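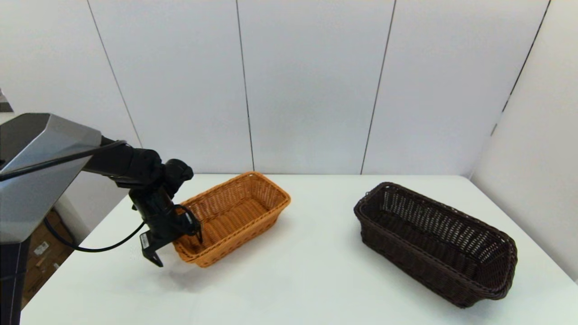
Head camera, tan basket on the left, dark one on the right.

Two-basket task: how much to vary the start positions?

erkine_lucia
Posted Nov 15, 2022
We're recording teleop demos for a basket task, one arm, white table. The operator brings the gripper to the rim of the tan basket, grips it and moves it. The dark basket stays on the table as a distractor. We have 247 episodes that passed review. The policy reaches the basket fine but closes too early when the basket is turned more than a little from where we usually put it. Before I book more operator time: more angles, or more episodes at the angles we already have?

jshin
More angles. How many start poses are in the 247?

erkine_lucia
Six, marked on a sheet. Operators go through them in order.

jshin
Then that's your problem. Six poses is a lookup table. Throw out the sheet and let the operator put the basket down anywhere the arm can reach.

grikaditz
I don't agree. We did free placement on our first set, 551 episodes, and people put the thing in the same comfortable spot every time. When we plotted it, most of the table had nothing. Keep the sheet but print more poses on it – 40 is not hard to manage. Shuffle the order too.

jshin
Fair, if you shuffle. I'd still jitter each one by hand.

romain_g
What does the wrist view look like on approach? Closing early sounds to me like it can't judge the rim.

erkine_lucia

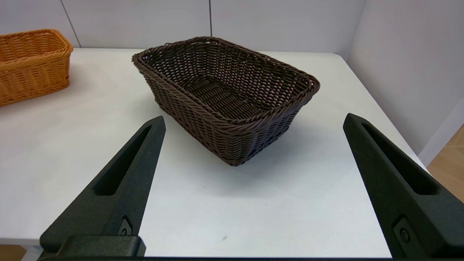
Wrist camera, fingers open, dark basket ahead.

The fingers are always in view at the bottom. The rims on both baskets are rolled, and the weave on the dark one has gaps that the background shows through. Exposure is locked.

romain_g
I'd look at your labels before recording anything. If operators start closing while the arm is still moving, the policy learns that. Pull 40 episodes and check the gripper command against wrist speed.

grikaditz
That wouldn't explain why it only fails on turned baskets.

romain_g
It could. At the usual angle an early close still catches the rim. Turn the basket and the same habit misses.

erkine_lucia
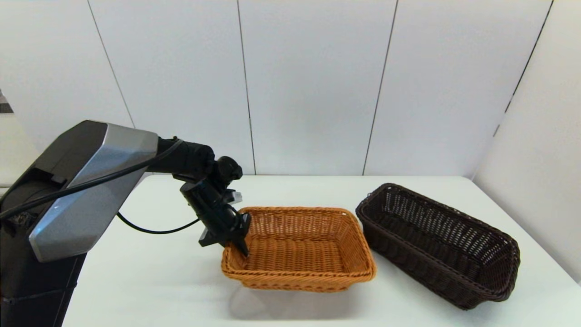 Okay, I went through 40 this afternoon. Romain is partly right. One operator starts closing early in nearly every episode, the other waits until the arm has stopped. I'm going to drop the first operator's episodes from the next training run and see what changes. The sheet is getting more poses either way, shuffled.

jshin
Don't delete them, just mask them. You may want the approach part.

erkine_lucia
Masked. The approach segments stay in.

candela_s
Do you swap the baskets left and right at all? If tan is always on the left it may just be going left.

erkine_lucia
No, we never swapped them. Adding that to the sheet.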